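Geum 双臂整理项目 阶段进展报告
提交：Nosow 基金技术评审组
撰写：尹凌云（Lingyun Yin） 复核：郑美芳（Meifang Zheng）
2025年5月4日

一、本期范围

本项目要回答的问题是：现有双臂设备能否在无人干预下承担家庭和小型门店里的零散整理工作。上期报告以叠放毛巾和归位餐具为主，本期按评审意见转向小件，即钥匙、挂件及同等尺寸的金属物品。任务依次为拾取、双手交接、挂到侧壁挂钩或放入后壁网篮。

本期计划采集示教 3,000 条，已全部完成，其中 300 条留作验证，不参与训练。示教由 Hamisi Muriithi 负责排班，质检由郑美芳负责。

二、工作单元

单元布置自三月起未作改动。双臂装在同一条铝制底轨上，末端均为平行夹爪，腕部各有一台相机。后壁横梁挂白色网篮，右壁装五钩黑色线架。毛绒玩具等物品留在台面，作为固定干扰物，策略不得触碰。

三、小件交接

钥匙串是本期最难的对象。钥匙和圈环之间没有固定的相对姿态，夹持点偏移几毫米，垂落方向就随之改变，后续挂钩动作的误差也会放大。目前的做法是两侧夹爪先在台面中央靠拢，再由腕部图像重新估计圈环位置。

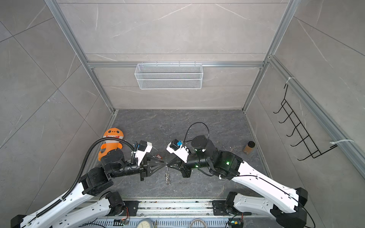
图1 双臂夹爪在中央靠拢，钥匙串垂于指尖之间

验证阶段按子任务分别统计。单臂拾取成功率为 80%；拾取、交接、上钩三步连续完成的成功率为 20%。两者差距主要来自交接：接收侧夹爪闭合时常推动圈环，发送侧随后松开，物品落回台面。落下后策略能够重新拾取，但耗时计入总时长，超时即判失败。

放入网篮的要求低于上钩，对物品姿态不敏感。若仅以“收进容器”为目标，现有策略已接近可用；若要求每件物品挂到指定钩位，则尚不具备交付条件。建议评审组在验收指标中将两者分列。

四、细线类金属件

Trurkero 门店提出的需求中包含一类细线或螺旋状金属件，本期做了初步尝试。此类物品投影面积小，表面反光，在深色带纹理的台面上不易分割。夹持力也需重新标定：力过大会使线材变形，力不足则在转腕时滑脱。
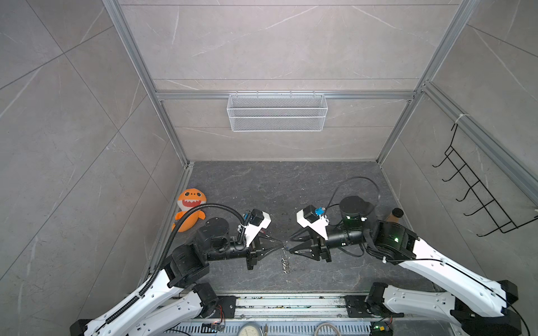 图2 左侧夹爪指尖竖直夹持螺旋状金属件，细线伸向右侧夹爪

现阶段仅采集示教，未训练单独策略，故不报告成功率。Luminița Toma 建议改用带软垫的指尖，样件已询价，预计下期安装。更换指尖会改变夹爪开合的零位，已有钥匙数据能否继续使用，需另做对照。

五、与实际作业的差距

1. 速度。同一件钥匙由人挂好只需一个动作，设备需要分段移动并反复确认。对门店闭店后的整理影响较小，对营业时段的作业则不可接受。
2. 环境。全部数据来自同一单元，光照、台面和挂具位置固定。迁移到 Hikenstead 样板间的效果未知，不宜据现有结果推断。
3. 值守。验证期间始终有一名操作员在场。报告中的成功率不含人工干预的回合，但复位仍由人完成。

六、经费与下期安排

设备费无超支。线缆与夹爪指尖的损耗高于预算，差额从差旅科目调剂，明细见附表二。

下期工作：完成指尖更换及标定；重采交接段示教；对接收侧闭合动作加入力阈值；在样板间搭建第二套单元。样板间的供电和地面承重由 Jacobus Zulu 与物业确认，目前尚未收到书面答复，若延迟，第二套单元的搭建顺延，其余各项不受影响。

分享 3 | 评论 3

评论

门店运维老周：上钩 20% 这个数字，失败的里面有多少是超时，多少是掉落？希望附表里拆开。

尹凌云 回复 门店运维老周：附表三会补，按失败原因分列，超时前发生过掉落的单独标记。

mf_reader：同意把入篮和上钩分开验收。我们店里其实入篮就够用了。

联系：Geum 项目组秘书处 | © 2025 Geum 项目组 版权所有 | 返回顶部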